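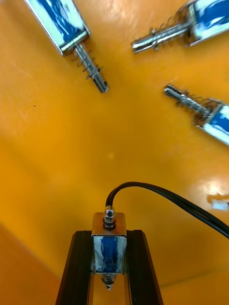
Unit 5 - Push-pull solenoids, lab notes

Read before you come in. Bench kits are in the Lamatex drawers, room 19.

Parts to know: frame (silver metal), coil inside it under the blue and white wrap, plunger, return spring round the plunger, slotted tip. Sketch one, label all of it.

Basics
Current on - field in the coil - plunger pulled in. Current off - spring takes it back. Force drops off fast as the gap gets bigger, so short strokes. Everyone forgets this on the quiz.

To do
1. Push plunger in by hand, let go. Feel the spring.
2. Measure coil resistance, write it down befor you power anything.
3. Pulse the coil, up to 5 seconds. Let it cool between pulses.
4. Measure stroke with the calipers. Same solenoid, dont swap halfway.

Linkage pin goes thru the slot in the tip - next unit.

Hand in sheet 2107 at the end of lab.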